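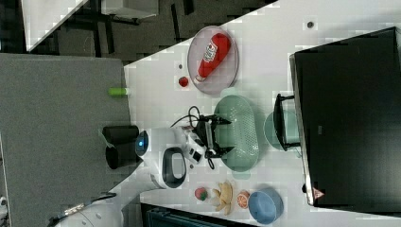
Green colander, gray plate, ketchup and the tomato on the white table

Play kitchen pieces – what to keep out?
Page 1 of 2

ullov_mom
Posted Sunday, March 22, 2020
We're home all day now and the play kitchen is getting used more than it has since we bought it. I have one white table and two bins, and everything ends up on the table. The oval green colander is the piece I can't decide on. It takes up the space of three plates. Do you leave the big pieces out or put them away and rotate?

Trestero
Leave it out. Ours holds all the play food at the end of the day, so it works as a bin.

pantryshelf34
I'd put it away. Big pieces crowd the table and then the small stuff gets pushed onto the floor. We keep a plate, a bowl and 5 foods out and swap on weekends.

Trestero
Five foods is not much for a whole week. Mine would be bored by Monday night.

pantryshelf34
Mine are two and four. They play longer with less out. I had everything on the table in February and they just dumped it.

Keisha Lindgren
I run a small home daycare and we do both. Colander and bowls stay out, food rotates. The containers are what the kids carry things around in, so if you take those away the food goes in pockets and shoes.

What I would change is the ketchup. A bottle with a real label on it confuses the younger ones – we had a two-year-old go into the refrigerator for the real one and squeeze it on a rug. I use plain bottles now.

ullov_mom
Mine hasn't tried that yet. The bottle is the favorite, it gets laid on the plate at every meal. I don't think I could take it away.

coetzee_b
Disagree with Keisha on the label. My son learned to pick out ketchup at the store from the play one. Put a latch on the refrigerator and keep the bottle.

Keisha Lindgren
With one kid, sure. With six I'd be working that latch all day.

Inero
Is the tomato the only vegetable you have? A colander is more fun with a lot of things to wash. We added felt peas and some wooden carrots and it gets used every day now. Before that it sat there.

ullov_mom
There's a bag of others in the closet, I just haven't sorted it. I'll look for the carrots tonight.

pantryshelf34
Felt peas go everywhere. I threw ours out.

Inero
They do, but they vacuum up fine if you empty the canister after.

ullov_mom
OK, plan for this week: colander stays, bowl stays, one plate, ketchup stays for now. Everything else goes in the bins and I'll swap on Saturday.

Trestero
Put the second bin up high or they'll do the swapping for you.

View next page
Thread views: 1,054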